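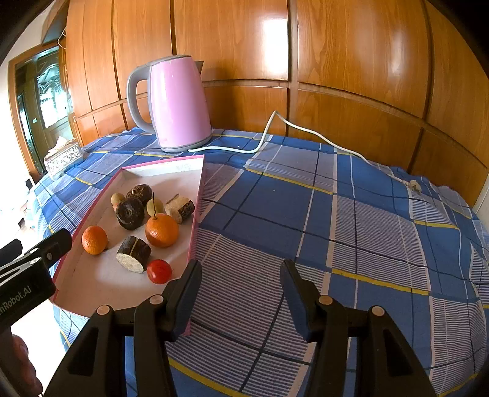 bmeszaros_ctl
Disagree with the opening post. Hand-held demos and teleop demos are not interchangeable, and you can't pool them without tagging the source. The timing distributions are different. A person with the gripper in hand closes on a tangerine at close to natural speed. The same person on a leader arm slows down before contact, every time, and the policy learns the hesitation along with the grasp.

Posted February 1, 2023

farnico_user
I did tag them. The tag goes in as a one-hot next to the gripper width. Results on the fruit tray task with the tag were no better than without it.

bmeszaros_ctl
What does the tag get set to at run time?

farnico_user
Teleop.

bmeszaros_ctl
Then you are asking for the slow mode. Set it to hand-held and rerun before deciding the tag does nothing.

plaidcloth
Similar task on my side, small round items in a shallow tray, one kettle and cord on the table as clutter. A few notes on the hand-held part.

Tray angle matters more than I expected. With the tray square to the table edge in every demo, the policy failed as soon as it was turned. I now set it down diagonally in half the takes and push it to a different spot between takes.

The rim is the main source of bad grasps. People tilt the wrist to get a finger pad past the rim without noticing they do it. The arm has to reach the same pose with a real elbow, and on ours some of those poses are outside the joint limits. Run the inverse kinematics check the same day, while you can still redo the take.

Sezer_lab2
How are you filtering those? We drop the whole demo if any pose fails. We lose a lot of data that way.

plaidcloth
I cut at the last reachable pose before the failure and keep the approach if it is long enough to be useful. The grasp part goes in the bin. You end up with more approaches than grasps, so weight the sampling.

kinlimit
I would not do that. A truncated approach has no outcome attached. You are training on an approach that was leading into a pose the arm can't hold. The person was already committed to the bad wrist angle when they started moving in.

plaidcloth
Depends on how early the wrist turns. In my data it turns late. If yours turns early then yes, drop the whole thing.

kinlimit
Fair. I'd still want to see it plotted before trusting it. Wrist pitch against distance to the rim, one line per demo.

Sezer_lab2
Will plot ours this week. The same person did all of our takes, so it may only say something about that person.

oldteachpendant
Why is anyone doing this with a learned policy at all? Fixed tray, known objects, put a camera overhead, segment, compute a grasp. I did this with a teach pendant and a vacuum cup at the Beltham plant and it ran for years.

farnico_user
The tray is not fixed and the objects are not known. Fresh fruit, dried fruit with a wrinkled surface, slices with one flat face and skin around the side. A cup doesn't seal on the wrinkled ones.

oldteachpendant
A bellows cup will seal on more than you think. But granted for the slices.

bmeszaros_ctl
The slices are a good case for demonstration, since the right grasp depends on which way the cut face is pointing. A person picks the side of the skin without thinking. Writing that rule out by hand takes a while and then it breaks when the slice is standing up.

oldteachpendant
How many demos before it handles the slices?

farnico_user
I am at 12 per object type right now. Tangerines work. Slices do not, except when the cut face is toward the gripper.

kinlimit
12 is very low. I would not draw any conclusion about tags, speed or anything else from that.

farnico_user
It is a first pass. I wanted to find out if the pipeline runs end to end before spending a month collecting.

kinlimit
OK, but then the statement in your first post that "source makes no difference" should be edited.

farnico_user
Edited.

flanmont_dev
Two things not mentioned yet.

Wide lens. If you calibrate once and never again, check the seams on anything straight in the background. Wall paneling is good for this. After undistortion the lines should be straight out toward the edges as well as in the middle. Mine drifted after the lens mount got knocked and the only symptom was that grasps near the border of the view landed short.

Cloth. If the table has a loose cover, the folds move between demos and the tray can drag it. On hand-held takes the person corrects for it and on the arm nothing corrects for it. I clamp the cloth at the table edge. Another option is to leave it loose and record more.

plaidcloth
Leave it loose. If the target table has a cloth then the folds are part of the task.

flanmont_dev
Only if your arm stops on contact force. Ours does not, and a finger catching a fold pulls everything on the table, cord included.

plaidcloth
Then yes, clamp it. Mine stops at 4 N.

Sezer_lab2
Back to the tag question, did anyone rerun with it set to hand-held?

farnico_user
Done last night, 3 trials per object, same checkpoint. Faster approach on all of them. It overshoots on the small round ones and pushes them into the rim, where it then can't get a pad behind them. Tangerines still fine.

bmeszaros_ctl
So the tag does something. The overshoot is probably latency. With the gripper in hand there is no delay between what the person sees and what the fingers do. Your arm has one. Measure it and shift the actions by that amount before training again.

farnico_user
Measuring camera to command first, then command to motion. Will post both numbers in this thread.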